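Enard Folding Table — Set-up Guide
Section 3: Surface prep and towel folding

Read Section 2 first (legs, leveling). Table should be standing flat and not rocking before you start here.

Applies to: Enard table, pale top. For the Bassi narrow top use the separate sheet, the fold is different.

3.1 Clear and wipe

1. Take everything off the top. Everything, pens too.
2. Wipe with a soft cloth, barely damp. Plain water.
3. Dry with a second cloth. Go all the way into the corners.
4. Run your palm over the surface. Grit, crumbs, tape ends — pick them off by hand.
5. Leave it 5 minutes before any fabric goes down.

Note: small teal-green marks on the top can stay. Don't scrape at them. A blade will take the matte finish off and you can't put it back.

CAUTION: No bleach, no scouring powder, no glass cleaner. Shiny patches from these are permanant.

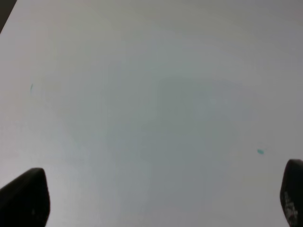 Fig. 3-1. Table top with small teal-green marks.

3.2 Lay out the towel

1. One towel at a time. Clean, fully dry.
2. Shake it out away from the table. Lint goes on the floor, sweep later.
3. Lay flat, tag side down, long edge toward you.
4. Smooth from the middle outward, flat hands. Don't pull on the corners, terry stretches and then the edges won't meet.

Note: towels over 71 cm wide will hang off the front. Fold in half on your arm first, then lay down and skip step 1 of 3.3.

3.3 Fold

1. Far long edge to near long edge. Line up the corners.
2. Smooth once.
3. Left short edge over to the right short edge.
4. Fold again the same way if the shelf is narrow. Thick towels — stop at step 3.
5. Press lightly with both hands. Lightly. Terry that gets squashed flat looks tired on the shelf.

Thick rolled edge goes to the front when you stack. Loose edges to the back. A bit of tag showing at the fold is fine, tuck it in if you like.

A towel lying at a slant on the table is OK too, only the fold needs to be square. Straighten when stacking.
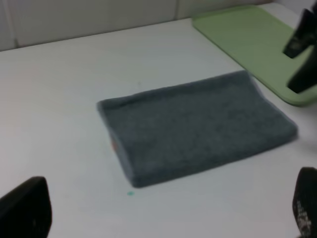 Can I fold towels that are still a little damp?
Best to wait. Damp towels go musty in a stack, so hang them up again until the thick hems feel dry too.

3.4 Stack and store

1. Same size with same size. Large at the bottom.
2. No more than 5 to a stack. Taller ones lean.
3. Carry with one hand under, one on top.
4. Pellum shelf insert: slide the stack in until it touches the back stop.

CAUTION: Do not leave stacks on the table when folding the legs. Clear the top frist, then release the latches (Section 2).

3.5 Trouble

Corners don't meet — towel was pulled out of shape. Open it, shake, start over at 3.2.
Lint all over the top — dry cloth, then go back to 3.1 step 4.
Towel slides around — top still damp from wiping. Dry it again.
Stack leans — turn every other towel so the thick edges alternate.

Replacement latches and feet: Brindville parts desk, have the table size ready.

Section revised 2023-09-09, L. Sotiropoulos. Replaces the August sheet.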